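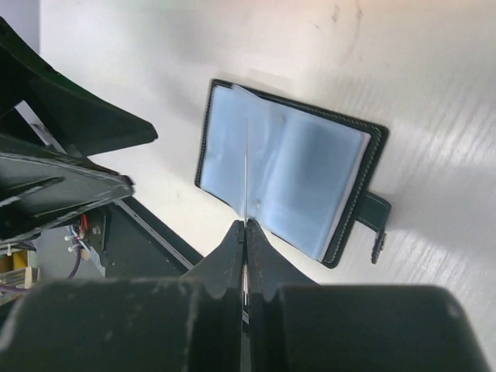 Lost Property in Public Buildings: Duties, Records and Return
Speaker notes — Nisreen Farah, Lurance Civic Services

Opening. Thank the hosts and confirm that questions will be taken at the end. State the scope: libraries, leisure centres and council reception areas. Transport operators have their own arrangements and are outside this talk.

Last year the Lurance desks received 839 items. The figure covers anything handed in by the public or found by staff at closing. It excludes perishable goods, which are disposed of the same day and entered in a separate book.

Explain the legal position briefly. A person who hands in an item does not give up every interest in it, and the council does not become the owner by putting it on a shelf. Staff should avoid making promises to either party at the counter.
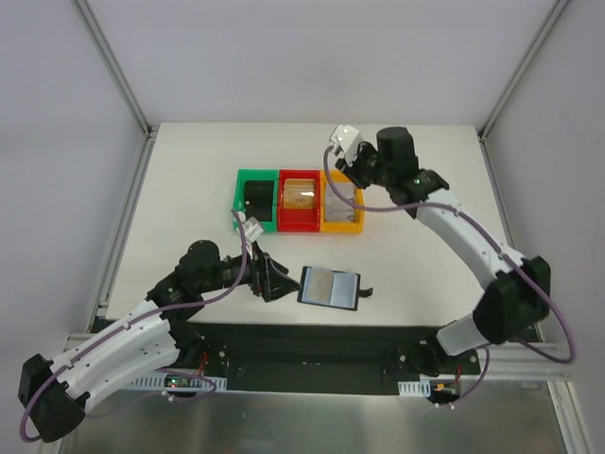
Reading time: 5 minutes

Slide two. Receipt and sorting. Items are logged on arrival, before they are moved to the back office. The log entry gives the place of finding, the time and the initials of the member of staff. Bank cards and identity documents follow a separate route and must not be left in an open tray overnight.

Refer to the Fomden branch, where late entries were the main cause of complaints until the log was moved to the front counter.

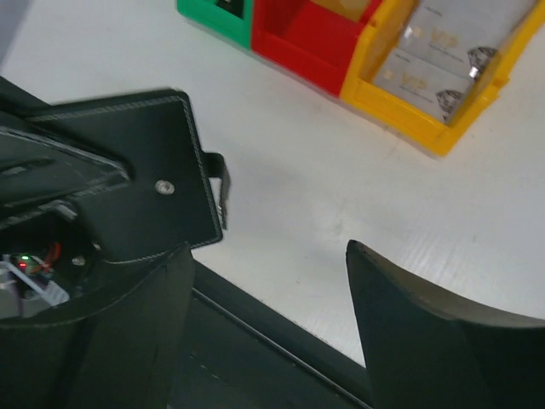 Slide three. A good written description is the council's best protection against a false claim. "Black wallet" will match far too many enquiries. Staff should record the details an owner would remember, such as slightly rounded corners, a thin light border around the edge of a dark, leather-like surface, or a small black tab. Some of these details should be held back from the public list, so that a claimant can be asked to supply them.

Pause here. Invite one or two examples from the floor if time allows.

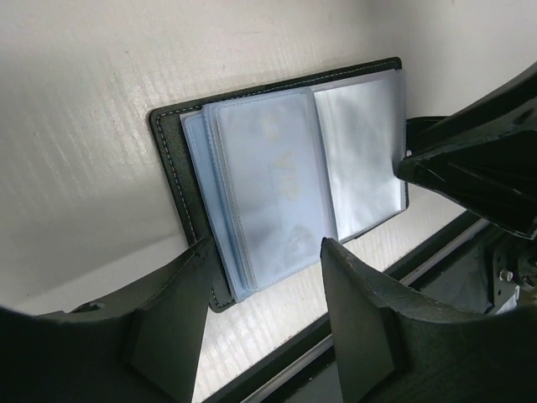 The same principle applies to telephone enquiries. The caller should speak first and describe the item fully before staff confirm that anything similar is held. Where two callers claim one item, the matter goes to the duty manager.

Slide four. Retention. Most items are kept for 40 days. Items of higher value may be held for up to 66, on the manager's signature. Zeltum, our records system, sends a notice on the Friday before the period ends.

Close with contact details for the records office and the date of the July review. Copies of the form are on the table by the door.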